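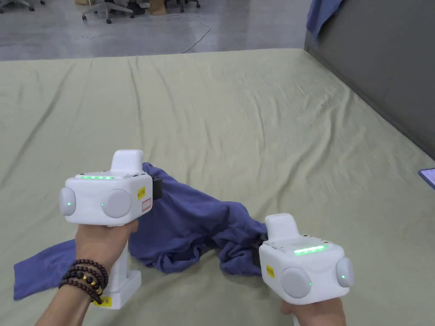 Figure 1. A navy garment held between the grippers over the bed, still crumpled.

Folding Clothes on a Soft Surface
Student project report, Pimton course, Tiltach
Thursday, April 10, 2025

Our project asks a small question that we got really excited about: does a bed make a decent folding table? Most of us at Tiltach fold our washing on the bed as there's nowhere else to put it, so we wanted to look at it properly. We named the project Catacutan and kept a shared notebook from the first session.

We used a large mattress with a fitted sheet in a soft green. The colour was a lucky choice — blue clothes stand out on it, so a sleeve tucked under the body is easy to spot. The weak point is the sheet. It creases when you lean on it, and the creases can look like folds in the garment when you're working fast.

Our method has 4 steps. Pick the garment up by two places and let it hang. Lay it down with the body towards you. Bring each sleeve in across the body. Fold the bottom up to the collar and smooth it with a flat hand.

The hardest part by far is the start, when the garment is just a heap and you have to find an edge.
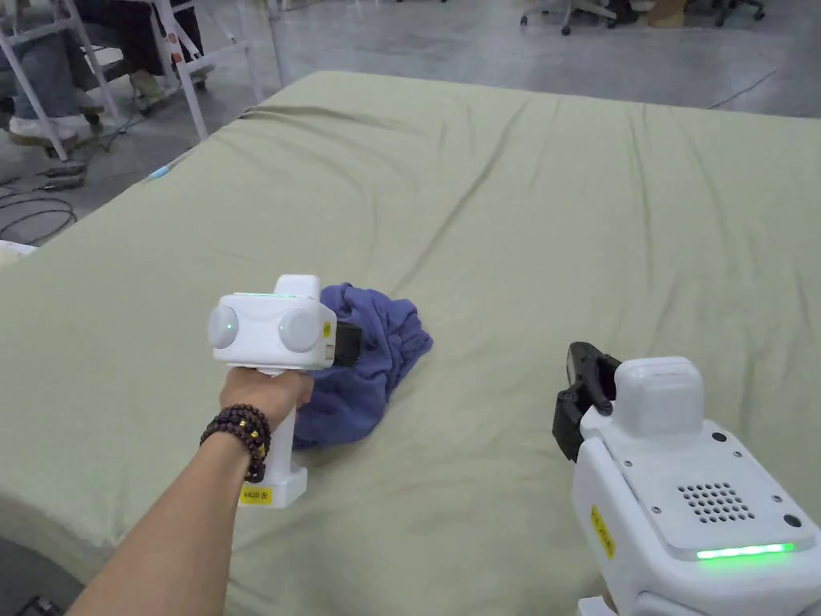

Where should you begin with a crumpled top?
Look for the hem first. It is the longest straight edge, and once it lies flat the sleeves are much easier to find.

We tried shaking the clothes out before laying them down and loved the difference it made. Thin fabrics opened up nearly all the way. Thicker ones needed a second go, and cuffs stayed bunched whatever we did, so we added a cuff check before the last fold.

Sleeves took up most of our notes. If one goes over at a slant, the finished parcel has a lump on one side and slides off the pile. Folding the sleeve back on itself at the elbow cured this for long sleeves.

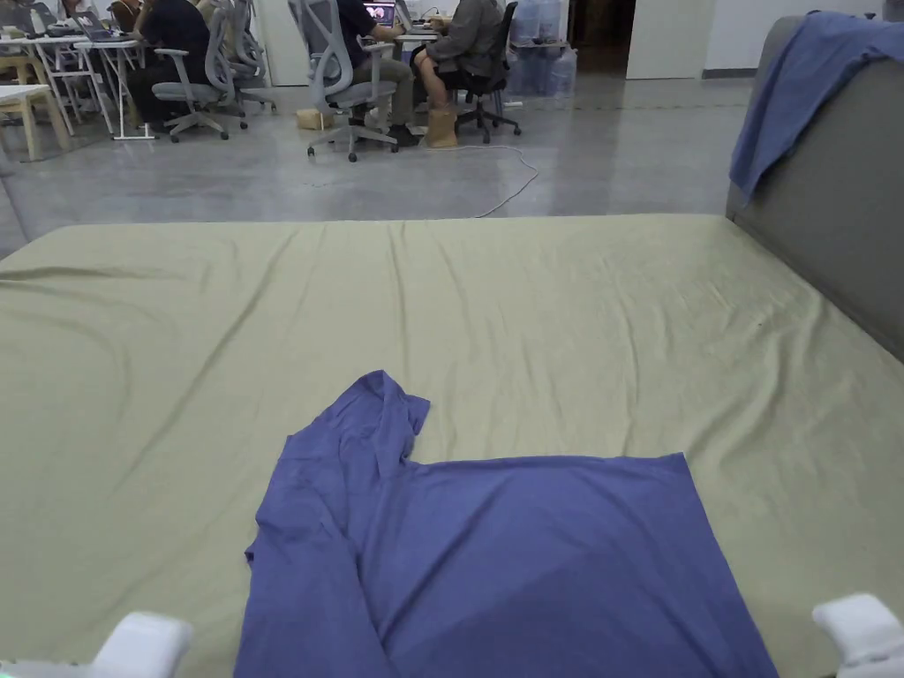 Figure 2. Body laid out as a broad panel, with a crumpled sleeve folded over to the left.

We'd also like to try a tighter sheet, and a firmer mattress if Gelitis can lend us one. The next round is planned for August, with up to 24 garments, including trousers and (we hope!) a fitted sheet.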